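How to Wash and Store Bedding So It Lasts (and What You Can Skip)
Posted March 2019 by Adwoa Arthur

I have been reading laundry advice for a long time, and most of it seems to be written by people who want to sell you a bottle of something. There is a spray for before the wash, a liquid for during it, a sheet for the dryer and then a second spray for when the bed is made. I tried a lot of it. Most of it went down the drain and I could not tell you what it did.

So what follows is the way I wash, dry and put away sheets, towels and blankets, with the parts I stopped doing left out or marked as doubtful. You are welcome to doubt me as well.

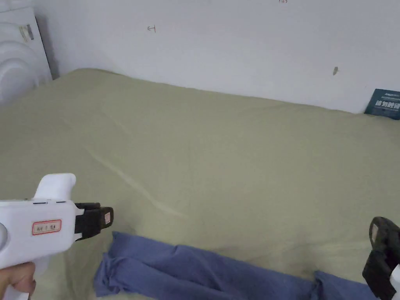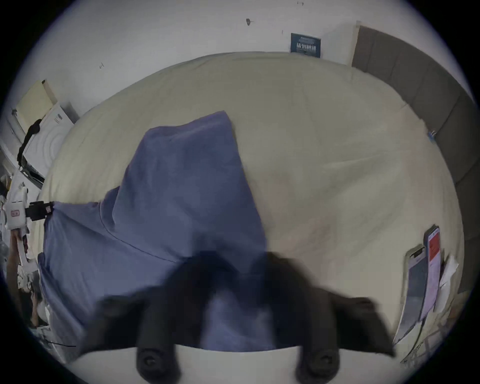
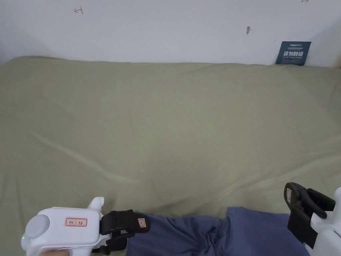
Before you start

You need a washer, a mild detergent, a dryer or a line, and a dry place to store things. You don't need a special bedding detergent. I used one called Clendora for a full winter on one set of sheets and the cheap store stuff on another set from the same pack. By spring I had mixed them up and I could not sort them back out by feel, by smell or by holding them up to the window. That is not a lab test. It was enough to stop me paying extra.

Read the care tags. I know everybody says that, and I ignored it for years, but the tag is the one piece of advice in the whole business that does not come with a product attached. If the tag says cold, go cold. If it has been cut off or washed blank, treat the item as if it said warm wash, low heat, and you will rarely get into trouble. Wool and silk are the exceptions, and if you think you might have either one, don't guess.

Step 1. Sort by weight, then by color

Color sorting gets all the attention. Weight matters more, in my opinion. A thick towel and a thin sheet don't dry at the same speed, so you either bake the sheet or pull out a damp towel. Put the sheets and pillowcases in one load and the towels in another. Blankets go alone.

As for color, I keep new dark things away from anything pale for the first few washes. After that I stop worrying. I have heard that you can "set" the dye with vinegar or salt. I have done both with a navy pillowcase and it went on bleeding just the same. Modern dyes are mostly fixed at the factory or they aren't, and a cup of something from the kitchen won't change it.

Step 2. Look for stains before anything gets wet

Check pillowcases first, then the top third of the sheet, where faces and hands go. For blood, use cold water and a little soap, and do it soon. For sweat marks, rub in some ordinary liquid detergent and leave it for 15 minutes. For oil or lotion, a drop of dish soap works as well as anything I have bought.

I have my doubts about baking soda. People sprinkle it on, pour on vinegar, watch it fizz and feel that something is happening. Something is - the two are canceling each other out, and you are left with slightly salty water. Use one or the other if you like them. Together they are a show.

Step 3. Load the washer loosely

Sheets need room to move. If you have to push down to close the door, take something out. A packed drum leaves detergent in the folds, and that stiff feeling people blame on hard water is often just soap that never rinsed away.

Fitted sheets like to swallow everything else in the load. You will find a pillowcase or two rolled up inside a corner, still dirty in the middle. I have seen plastic gadgets sold to prevent this, including a set of clips from Nivance that cost more than the sheet I used them on. Two came off in the first wash. What helps more is to put the sheets in one at a time, loosely bunched, and not wound around the center post if your machine has one.

Step 4. Use less detergent than the cap says

The lines inside the cap are hard to read, and I doubt that is an accident. Start with half of what you have been using. If things come out smelling fine and looking clean, stay there. If they don't, go up a little. I have never had to go back to the full amount except for a dog blanket.

Skip fabric softener on towels. It leaves a coating, and a coated towel pushes water around your back. On sheets it is a matter of taste. Some people love the feel. I think it wears the stretch out of fitted corners faster, but I can't prove it, and I would not believe me on that point without better evidence.

Step 5. Pick a water temperature and stick with it

Warm is fine for most cotton. Hot is for when somebody has been sick or there are mites to worry about, and you should check that the tag allows it. Cold does a better job than it used to, mainly with liquid detergent, as powder can clump.

How often should you wash? The articles say every week. The articles also tend to sit next to an ad for detergent. I do sheets every week in July, when the bedroom is hot, and let them go longer when it is cool. If you have allergies or a pet on the bed, the weekly rule makes more sense.

Step 6. Dry on medium and stop early

More sheets are ruined in the dryer than in the washer. All that lint in the trap used to be your bedding. Use medium or low heat, and stop the load halfway through to untwist whatever has rolled itself into a rope. I do sheets for 48 minutes in total in my machine, which is old and slow. Yours may need much less, so start checking early.

Dryer balls: I own 3 of the wool kind. They are said to cut drying time, soften the load and reduce static. They are noisy, I can say that much. I timed loads with and without them and the gap was small enough that it could have been the weather. I still throw them in out of habit.

If you have a line, use it. Hang sheets by the hem, folded over a few inches, so the pegs don't leave points in the middle. Strong sun fades dark cloth, so hang those in shade or inside out.

Step 7. Put it on the bed or fold it right away

If the sheet is going straight back on the bed, do it while it is a bit warm and pull the corners down all the way. Start with the far corners, the ones by the wall, then come around to the near ones. Smooth it with your forearm. The creases that are left will mostly drop out by themselves, and ironing sheets is a thing I gave up and have not missed for one minute.

Now, folding a fitted sheet. I have watched the videos. They make it look like a card trick, and they always use a brand new sheet with nice crisp elastic. With an old one, try this:

Hold the sheet inside out with a hand in each of two neighboring corners.
Bring your hands together and flip one corner over the other, so that one pocket sits inside the next.
Do the same with the other two corners, then tuck one pair into the other pair.
Lay it down on something flat and fold the curved edges in until you have a rough rectangle.
Fold that in three the long way, then again the short way.

It won't be perfect. Mine looks like a fat envelope. It fits on the shelf and that is all I ask of it.

Step 8. Store it dry and let it breathe

Anything with a trace of damp in it will smell by the time you take it out. If you aren't sure, leave it over a chair overnight. Keep sets together by putting the folded sheets inside one of their own pillowcases. This is the one popular internet tip I fully support.

I don't like vacuum bags for anything with down or feathers in it. A Clelby bag squashed my good comforter flat for a season and it never quite came back, whatever the package promised. For flat cotton they do no harm, but they don't save you much space either. A cotton bag or an old pillowcase is better for things you want to keep in shape.

Cedar blocks smell nice. Whether they keep moths off is another matter. The smell fades, and I suspect the effect, if there is one, fades with it. Clean cloth in a closed box does more.

When to give up on a sheet

Hold it up to the light. If you can see thin patches in the middle, it has a few months left. You can cut it down for pillowcases or rags. You can also keep using it until it rips, as my mother did.

A word on thread count, as I get asked. I once bought a Du Plessis set marked 608, and it pilled before my plain ones did. A high number can be reached by twisting thin threads together and counting each one. Feel the cloth if the store will let you, check the stitching at the corners, and keep the receipt until it has been through a few washes.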